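# Gripper drops force limit halfway through a pillow pick -- anyone seen this?

**posted by zaltside_nights**

Hi all, long-time reader, first real post. I run a mobile arm at Zaltside and we've been teaching it to tidy soft furniture (cushions, throws, that kind of thing). For the last couple of weeks it's had one fault that is driving me up the wall.

The job is simple. Drive up to the sofa, open the fingers, find the pillow, close at low force, lift. Most of the time it's fine. Then every so often, right as the fingers close, the force limit jumps from the value I set (39) back to the factory default (70) and the thing clamps down hard. Twice it has pinched the seat fabric along with the pillow and tried to lift the whole sofa! The arm trips on overload, the brakes come on, and I have to go over and free the fabric by hand. I had my thumb closer to those fingers than I'd like the second time. 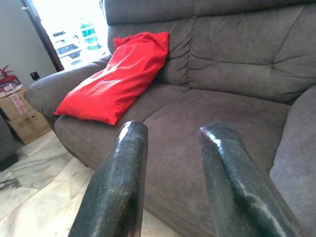 *Wrist camera on the approach, fingers open, red pillow over on the left-hand seat.*

What I've tried so far:

- new cable from the wrist to the controller
- slower closing speed
- reinstalling the gripper driver
- a different pillow (I was desperate)

The log shows code 173 a moment before each clamp, and the manual only says "parameter reload." It never happens on the bench with a foam block. Any ideas? I have to show this running in November and I'd rather not do it with a torn sofa.

---

**Aksel Eskildsen**

I had pretty much this on a different arm, and it was power. When the gripper board browns out for an instant it restarts, and on restart it reads its saved settings. If you only send your 39 at the start of the program it's sitting in working memory, so after a restart you get whatever was saved, and in your case that's 70. Code 173 with "parameter reload" fits that very nicely.

Why not on the bench? My guess is the arm is stretched out low over the sofa, the joints pull more current, and the wrist supply sags just as the fingers start to close. Put a meter on the supply at the wrist, one that can record the minimum, and run the sofa approach a few times. If it dips, there's your answer.

Two things I'd do today, before any measuring:

1. Save the low limit to the gripper itself so it comes back as the default. On mine that was a separate "store" command -- setting the value alone didn't keep it.
2. Have your program read the limit back right before closing, and refuse to close if it's wrong.

The second one won't catch a restart in the middle of a close, so you want both. And please hit the e-stop and wait for the arm to go dead before you put a hand in there. Tripped on overload is a different thing from safe. Some controllers will clear that fault and carry on when you least want them to.

---

**sendov_fan**

update the firmware. fixed mine

---

**Olszewski**

Aksel's probably right, but check your timeout too. Mine was set to 2000 ms, and if the vision step ran longer than that, the driver decided the gripper had gone quiet and reconnected, which reloaded everything. Same symptom, no power problem at all. Bench tests never showed it because there was hardly any vision work to do with a plain block.

Easy to tell the two apart: look at the gripper's uptime counter after a fault. If it has gone back to zero the board restarted and you're chasing power. If it kept counting, look at the driver.

I'd also raise your grasp height a little. With the pillow lying right on the seat cushion, fingertips that go in low can grab upholstery at any force setting, 39 included. We go in higher and pinch the pillow near a corner.

---

**zaltside_nights**

Uptime went back to zero, so power it is! I've stored the 39 and added the read-back check. Borrowing a meter from Sarell's bench tonight and will post the numbers when I have them. Grasp height is next on my list, and yes Aksel, e-stop first from now on.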